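木製引き出しの内部清掃と紙類の整理手順

最終更新：2021年3月

1. 対象と範囲

本ページでは、無垢材または突板の引き出しについて、中身の取り出し、箱の清掃、紙類の仕分け、再収納までの手順を扱う。対象は机、サイドボード、寝台脇の小引き出しなど、片手で引ける程度の大きさのものとする。書類専用の吊り下げ式キャビネット、および金属製の引き出しは対象外である。塗装の剥離や再塗装も扱わない。

引き出しの紙は、家電や工具の取扱説明書、保証書、型番の入ったカード、予備ネジの袋に付いていた紙片、領収書、用途不明のメモなどが混在しやすい。放置すると底板の奥や背板との隙間に入り込み、引き出しが最後まで閉まらない原因になる。閉まりが悪いという相談の多くは、レールではなく、落ちた紙を先に疑うとよい。

2. 用意するもの

・乾いた綿布　2枚（ほこり取り用と仕上げ用）
・毛の柔らかい平刷毛　幅3センチメートル程度の市販品
・掃除機（隙間用ノズル、可能であればブラシ付き）
・中性洗剤を薄めた水と、固く絞れる布
・浅い箱または盆（取り出した中身の仮置き用）
・鉛筆、付箋
・クリアポケット式のファイル　1冊
・白い固形ろうそく、または無着色の固形パラフィン
・懐中電灯

洗剤は食器用の中性のもので足りる。本ページの試験では、Jukardの引き出し（未塗装の内部）とTardenの引き出し（内部まで塗装済み）の両方で同じ薄め方を用いた。アルコール、メラミンスポンジ、研磨剤入りのクリーナーは使用しない。アルコールはラッカー系の塗膜を白化させることがあり、メラミンスポンジは艶を変える。

3. 取り出し

3.1　引き出しを全開にし、抜け止めの有無を確認する。木製の抜け止めは、背板の上端に付いた回転式の小片であることが多い。横に倒してから引き抜く。金属レールの場合は、左右のレバーを片方は上、もう片方は下へ動かす形式が一般的である。形式が判別できないときは無理に抜かず、引き出したままの状態で作業する。

3.2　大きい物、重い物から順に取り出し、仮置きの箱に移す。電池、刃物、液体の容器は別にする。液漏れした電池には素手で触れない。

3.3　紙類は最後に残す。先に物だけを出すと、紙が底板の上に平らに残り、枚数と状態が見やすくなる。折れ曲がった紙はこの段階では伸ばさない。古い感熱紙は折り目から印字が失われるため、指の腹で押さえず、縁を持って移動させる。

3.4　底板に貼り付いた紙は引き剥がさない。端に薄い厚紙を差し込み、少しずつ浮かせる。途中で抵抗が強くなったら反対側の端から入れ直す。糊が残った場合の処理は5.4に記す。

3.5　抜いた引き出しの奥、つまり家具本体の側を懐中電灯で照らす。背板の下、棚板の手前側、レールの上の順に確認する。手が届かない場所の紙は、先端に両面テープを巻いた定規で引き寄せる。

4. 紙類の仕分け

4.1　分類は次の四つとする。

甲　現在使っている製品の説明書、保証書、型番や設定値の入ったカード
乙　期限のある書類（保証期間内の領収書、点検の控え）
丙　対応する製品が不明のもの
丁　不要が確定したもの

4.2　甲の紙には、裏面の隅に鉛筆で製品名と購入年を書く。ボールペンは裏写りするため避ける。光沢紙で鉛筆が乗らない場合は付箋を用い、印刷面には貼らない。

4.3　乙は期限順に重ね、最も早いものを上にする。期限が紙面に書かれていないときは、購入日に保証年数を足した日付を付箋に記入する。

4.4　丙は、印刷された図だけの小さなカードや、折り畳まれた一枚刷りが多い。判定は次の順で行う。まず型番を探す。数字だけの番号は部品番号であることもあるため、製品本体の銘板と照合するまでは確定としない。手元の例では「906」とだけ印刷された紙片があり、照合の結果、Risuvardの照明の交換部品に付いていたものと判明した。次に図の形状を見る。端子の位置、縦横の比、取付穴の数が手掛かりになる。ロゴは最後でよい。同じロゴの製品が家の中に複数ある場合、ロゴからは絞り込めない。

4.5　丙のうち照合できなかったものは、まとめて封筒に入れ、表に「不明」と整理した月を書く。次回の整理まで一度も開けなかった封筒は、丁に移してよい。次回は5月を目安とする。

4.6　丁のうち、氏名、住所、製造番号、会員番号の記載があるものは裁断する。それ以外は古紙に出す。感熱紙、防水加工の紙、写真用紙は、古紙として回収されない地域が多いので、自治体の区分に従う。

5. 箱の清掃

5.1　引き出しを布の上に置き、隅を刷毛で掃き出す。向きは奥から手前とする。底板が側板の溝に差し込まれている構造では、溝の中にほこりが詰まる。刷毛の角を溝に沿わせて一方向に動かす。往復させるとほこりが溝の奥に押し込まれる。

5.2　掃除機で吸う。ノズルの縁が木に当たると跡が付くため、縁に布を一枚巻くか、ブラシ付きの部品を用いる。突板の端が浮いている箇所は吸わない。

5.3　乾いた布で木目の方向に拭く。これで落ちない汚れにだけ、薄めた洗剤を含ませて固く絞った布を使う。水滴が残るほど濡らすと、未塗装の木では毛羽が立ち、乾いたあとに輪じみが残る。拭いた直後に乾いた布で水分を取る。

5.4　糊の残りは、まず消しゴムで擦る。取れない場合は、食用油を綿棒の先に少量付け、塗装面に限って10分置き、乾いた布で拭き取ったのち、洗剤の布で油分を除く。未塗装の面に油を用いると染みになるため、この方法は使えない。未塗装面では、木のへらを寝かせて削ぐ。

5.5　上端の縁（側板と前板の上面）は手がよく触れ、皮脂が溜まる。内側より先に黒ずむので、底板とは別の布で拭く。縁の色が内側より明るく見えても、光の反射の場合がある。照明を変えて見直してから判断する。

5.6　においが残る場合は、風の通る日陰で引き出しを立て掛けておく。直射日光には当てない。底板の薄い引き出しは、日光で片面だけが乾いて反る。重曹を皿に入れて閉じた引き出しに置く方法もあるが、こぼすと溝から取り除くのに手間がかかる。

6. 摺動部の調整

6.1　木と木が直接触れる構造では、側板の下端と本体側の桟に固形パラフィンを擦り付ける。厚く塗る必要はない。数回開閉し、余分が白く浮いたら布で取る。液体の油、スプレー式の潤滑剤は木に染み込み、ほこりを集めるので使用しない。

6.2　金属レールは乾いた布で拭き、綿くずや毛髪を取り除く。注油の可否はレールの製造元の指示による。Semeniukの棚に使われているレールは、付属の説明書で注油が不要とされていた。

6.3　戻すときは左右を同時に差し込み、途中で斜めに当たっていないか確かめる。最後まで閉まらない場合は再び抜き、3.5の確認をやり直す。

7. 再収納

7.1　甲と乙はクリアポケットに入れ、引き出しの外で保管する。引き出しに残す紙は、日常的に参照するものだけとする。接続図や設定値のカードがこれにあたる。

7.2　小さなカードを底板に直接置くと、開閉のたびに動き、箱の角や溝に挟まる。浅い仕切り箱に立てるか、封筒に入れて前板の裏に沿わせる。底板に両面テープで留める方法は、5.4の糊残りにつながるため勧めない。
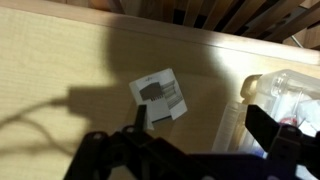 Miroslava Zelenákから、次の指摘があった。仕切り箱を使うなら、底に紙を敷かず箱だけを置くほうがよい、敷き紙の下に小さな紙片が潜り込むと、次の整理まで気付けないからだという。また、封筒を前板の裏に沿わせる方法については、浅い引き出しでは封筒の上端が本体の桟に当たることがあり、横向きに寝かせて前寄りに置いたほうが引っ掛からないとのことである。

敷き紙についてはこの指摘に従い、旧版にあった「薄紙を全面に敷く」という項を削除した。未塗装の底板で色移りが気になる場合に限り、底板より一回り小さく切った紙を仕切り箱の下だけに敷く。封筒の向きは、引き出しの内寸の深さと封筒の高さを測って決める。封筒のほうが高ければ寝かせる。

7.3　物は、使用頻度の高いものを手前、低いものを奥に置く。重い物を片側に寄せると、木製の桟では片減りが進む。左右の重さをそろえにくいときは、重い物を中央に置く。

7.4　電池は端子に絶縁テープを貼り、紙類とは別の引き出しに入れる。湿度の高い場所では、乾燥剤を袋のまま隅に置く。乾燥剤の袋が底板に触れた状態で破れると染みになるものがあるため、小皿を挟む。

8. 確認項目

・引き出しが最後まで閉まり、手を離しても前板が浮かない
・底板と側板の溝にほこりが残っていない
・拭いた面が完全に乾いてから物を戻した
・甲の紙に製品名と購入年が書かれている
・不明の封筒に月が書かれている
・裁断が必要な紙が古紙に混ざっていない

9. よくある不具合

底板が下がる
紙の束など重い物を長期間入れた引き出しに多い。中身をすべて出し、裏返して、底板が溝から外れていないか見る。外れていれば溝に戻し、背板側の釘または木ネジを締め直す。底板自体がたわんでいる場合は、裏返しに入れ替えられる構造かどうかを先に調べる。両面の仕上げが同じであれば入れ替えられる。

清掃後に毛羽立つ
未塗装の木に水分が多すぎた場合に生じる。完全に乾かしてから、細かい番手の紙やすりで木目に沿って軽く撫でる。紙類を入れる引き出しでは、やすりの粉が残らないよう5.1と5.2を繰り返す。

紙に木の色が移る
樹脂分や濃い着色剤を含む材で起こる。該当する引き出しには紙を直接置かず、クリアポケットに入れたまま収納する。すでに色の移った紙は元に戻らないため、記載内容が必要であれば複写を取り、複写のほうを保管する。

抜いた引き出しの位置が分からなくなる
複数段を同時に抜く場合、箱の裏側の隅に鉛筆で段の番号を書いておく。同じ寸法に見えても、桟の減り方に合わせて微調整されていることがあり、段を入れ替えると動きが渋くなる。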